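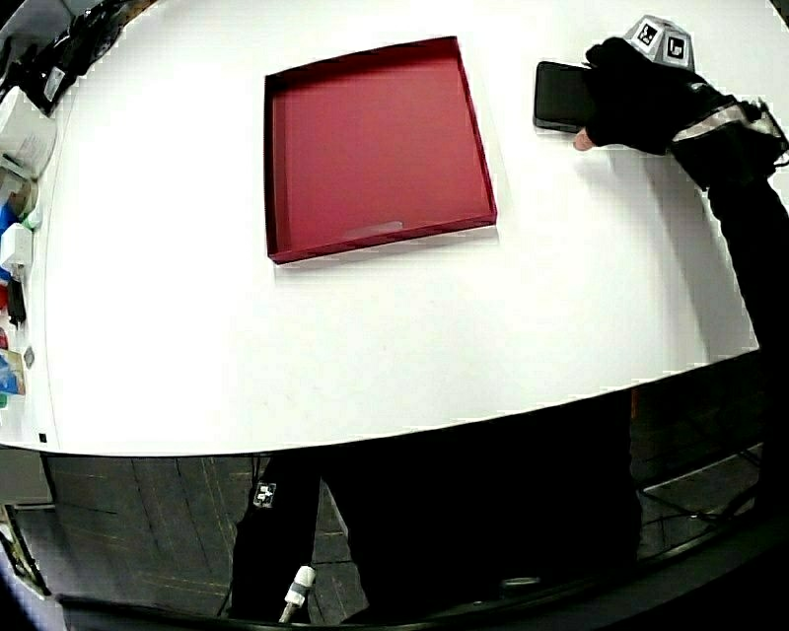
What is a catchall tray?

A catchall tray is a shallow, open container kept on a table, shelf or dresser to hold the small things people carry around with them, mostly phones, keys, coins and glasses.

# Catchall tray

A **catchall tray** (also a pocket tray, a drop tray, or in my family just "the tray") is a low-walled household container with no lid. I've been adding to this page on my home wiki for years and it has gotten longer than the one on bread, so bear with me.

## Shape and size

Most are rectangular. The walls are low enough that you can pick up a flat thing like a phone without tipping your wrist, and high enough that a coin can't roll over the edge. I find anything deeper than my thumb turns into a box, and then stuff gets buried in it and I forget I own it.

A lot of catchalls started life as something else. The lid of a rigid gift box does the job perfectly well once you flip it over, and from a few feet away you'd have a hard time telling a good lid from a tray somebody paid money for. Baking pans work too, though they're noisy! Saucers are fine for rings and pretty much nothing else.

## Materials

Leather is the traditional choice, often a flat piece that snaps up at the corners. Wood is heavier and stays put. Felt is quiet but it collects lint and crumbs, and I have never gotten cookie crumbs fully out of one. Cardboard covered in colored paper is the cheap option, and it lasts longer than you'd think as long as it stays away from the sink.

My own favorite is a Pralletti, a pressed-board tray with a paper finish that was sold in 12 colors. The old mail-order sheet I have tucked in a drawer lists the large one as item 519, "for hall or desk." I bought mine at a flea market in Sonddale with a coffee ring already in it (I've added two more).

## Color

People underrate this part. On a white tabletop, a deep red tray shows up from across the room, and a black phone shows up just as well on the bare white beside it. Put the same phone in a dark brown tray on a dark brown dresser and you'll be patting the thing like you're looking for a light switch. If you have a pale table, go with a strong color. With a dark table I'd pick cream or yellow.

Busy patterns are a mistake, in my opinion. I had one printed with little keys. You can guess how well that went.

## What goes in

Opinions differ, and there are two main camps.

*Strict users* keep the tray for things that leave the house with them. Everything in it goes out in the morning and comes back at night, and in between it sits empty.

*Loose users* let it fill up with rubber bands, stamps, batteries of unknown health, and one earring. I was a loose user until I emptied the hall tray one November and found a Rajput takeout menu for a place that had closed, folded around a spare key I'd already paid to have copied.

Phones are a special case. Plenty of people (me included, on a tired evening) set the phone down next to the tray instead of in it, which defeats the purpose a little. Leaving the tray clear helps. So does putting it on the side of the hand you use, near the edge of the table.

## Placement

The usual spots are the entryway, the nightstand and the end of a desk. Desks are the hardest, on account of the boxes, packages and little containers that pile up along one side and creep inward. Give the tray a patch of open table, with a hand's width clear all around it. I tried mine on top of a radiator cover for a while, and the paper finish curled.

## Collecting

There is a small collecting scene, mainly for advertising trays. The Brarnasport ferry line gave them out to passengers, and I've read two different figures for how many were made, 1000 and 3000, with nothing solid behind either one. Mine has a chip in the corner. They turn up with the lettering mostly worn off.

## See also

- Junk drawer
- Key hook
- Coin dish
- Box lids, uses for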